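How to Record Provenance for a Secondhand Memoir

Posted 12/08/2022 by Dayana Salazar

Memoirs and political biographies often come to a small library with a history of their own. A signature, a bookplate or a clipping can matter to a later reader, so write it down before the book goes on the shelf. These are the steps we use at the Nadmont reading room.

What you need

A soft pencil, acid-free slips, a ruler and the provenance sheet. Do not use pen or sticky notes near the books.

1. Check the edition

Copy the title, publisher and year from the title page, not the dust jacket. Jackets get swapped. If the copyright page has a number line, copy it exactly.

2. Look through the whole book

Turn every leaf. Most marks are on the first 10 pages or inside the back board, but notes in the margins can turn up anywhere. Our copy of a doctor's memoir published by Baysal has a former owner's corrections on page 124 and nowhere else.

3. Transcribe what you find

Keep the original spelling and line breaks. Put a slash where a line ends. If a word can't be read, write [illegible] – do not guess. For a name with accents, such as Hatice Şimşekoğlu, keep the accents in the catalog entry too.

4. Deal with loose items

Letters and clippings go in a separate folder with the same shelf number. Note the two pages each item was found between. Newsprint stains paper, so take it out the same day.

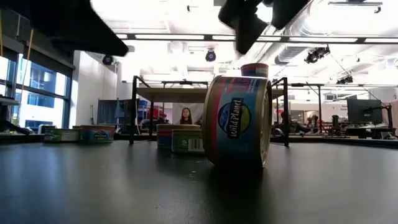 Put a slip in the book saying that a folder exists. If there are more than 80 marked pages, describe the marks in general and transcribe only the longer notes.

5. Enter the record

Type the sheet into the note field under "Former owners." Start with the earliest owner you can date. Undated names go last, in the order they appear in the book.

Finished sheets go to Olumide Lawal for checking. File the paper copy by shelf number once he has initialed it.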